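The owner of the small frame shop on the main street in Korletey has been running it for 18 years. Before that she worked in the back room of a larger shop in Bestberg, cutting mats and assembling frames for hotels. She agreed to talk on a Sunday, when the shop is closed, and she worked through most of the conversation.

"I never planned on owning a place," she said. "The man who had it before me wanted to quit, and I had been complaining about my commute. That was the whole decision."

The shop takes in watercolors, diplomas, team jerseys and a lot of family photographs. She said diplomas pay the rent in early summer and photographs pay it in December. The slow stretch after the holidays is when she does repairs, mostly old frames with split corners.

I asked what had changed most since she started. She said it was what people bring in to be framed.

"It used to be a print from a store, or something their aunt painted. Now half of it comes off a computer. People make a picture, or their kid does, and they want it on the wall like anything else. I'm fine with that. It's paper when it gets to me."
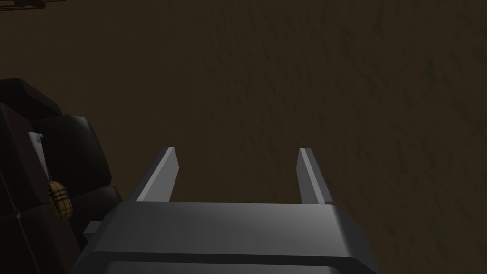
Choosing a mat is the part of the job she likes best and the part customers like least. Most of them walk in wanting white. She will put a white corner sample down, let them look at it, and then put two others beside it without saying anything. Computer pictures that are mostly gray are the ones she takes the longest over, she told me, because a block that runs from light gray on top to charcoal at the sides can look blue next to the wrong white and brown next to a cream. "You want a mat that's a little warmer than the lightest gray in there," she said. "A little. If you can see that it's warm, you went too far."

She buys most of her molding from a supplier in Ornudby and cuts it herself. A 36-inch length is the shortest she will keep on the rack. Anything under that goes into a bin by the door, where art students can buy it cheap.

Her prices went up 9 percent last year, the first increase in a long time. Glass was the reason. "I put a sign up a month ahead," she said. "I lost two regulars over it and one of them came back."

She doesn't care for the standard advice about hanging pictures at eye level. "Whose eyes? If you sit in that room, hang it for sitting. My living room is all hung low and guests think I ran out of wall." For heavy pieces she tells people to use two hooks, set well apart, so the frame stays straight when a door slams.

A chain store opened in Tromdale a few years ago and she expected it to hurt. It took the poster business, she said, and left the rest.

She has no one lined up to take over. Her lease has a while to go, and she would like to train somebody two days a week before it ends. The work is easy to describe and slow to learn, in her view, and cutting a clean bevel by hand took her most of a year.

"I still ruin one now and then," she said. "Usually right before lunch."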